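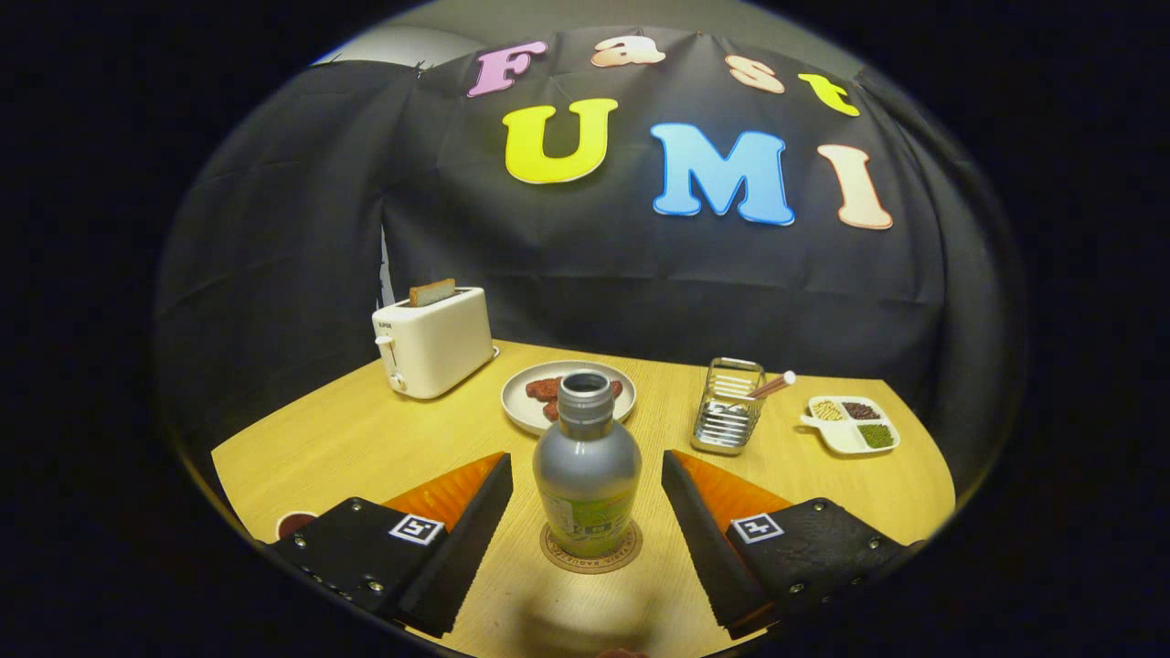 Attachment 1: cut-out letters on black cloth

Ticket 857 -- Skerora label cutter, curved text comes out flat
Opened by: Jhosep Bedoya
Status: solved!

Update, 4:10 pm: it works! Sebastian Hodoroagă had me roll the driver back to 292 and re-save the file with the arc turned into outlines -- all 4 test words cut on a lovely curve. Version 371 drops the arc every time, even after a restart. Love this little machine! Please leave the ticket open until the October update, I'd be glad to test it.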